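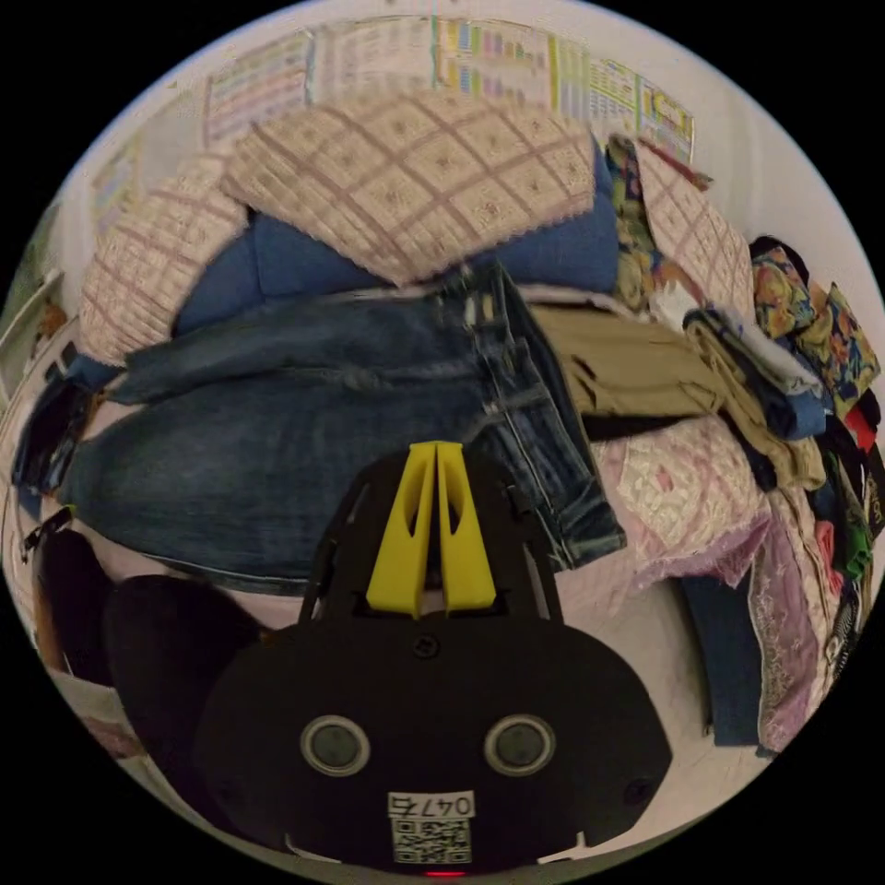 Denim wash trials, indigo bleed

March 10, 2021

Picked up from the December notes. The question is still how much loose indigo comes off in the first few washes and whether the Jutwood rinse does any better than plain cold water. The Kermani cloth bled badly last time and stained the white cotton strips gray-blue, so it goes in again as the bad case.

Cut swatches from both cloths, Kermani and Lanska, and overlocked the edges. Left one of each unwashed and put them in the dark drawer. Each wash swatch has a white cotton strip basted along the warp side.

Wash settings: cold, gentle, 36 minutes, low spin. Detergent is the unscented powder. I started with liquid and then remembered the December set was all powder, so those 2 swatches are out. They are in the scrap bin if anyone wants them.

Kermani, plain water: the rinse ran dark blue on the first wash and was still clearly tinted on the third. Strip stained along the whole length, worst near the basting thread.

Kermani, Jutwood rinse: first water looked just as dark. By the third it was paler than the plain one. The strip is stained too, but lighter. Hand of the cloth is a bit stiff after air drying – could be residue. Try an extra clear rinse next time.

Lanska, plain water: very little color. Strip has a faint tint at one end only. I would wear this with white sneakers.

Lanska, Jutwood rinse: can't tell it from plain by eye.

Dry crocking test on the Trolorix rubbing tester, 14 strokes per swatch. The counter on it reads 1,495 now and the felt is worn on one side, so take today's crocking marks as a comparison within this batch and nothing more. New felt is on the shopping list. Kermani left a mark under both treatments, Lanska barely any.

Shrinkage not measured. I forgot to mark the swatches before they went in. Mark them with thread next time – the pen washed out in December.

To do:
Repeat Kermani with the extra rinse
Replace felt, then redo crocking
Try a warm wash on Lanska
Find out if the Kermani roll was sanforized, label is missing

Swatches are drying flat on the rack by the sink. Please don't iron them.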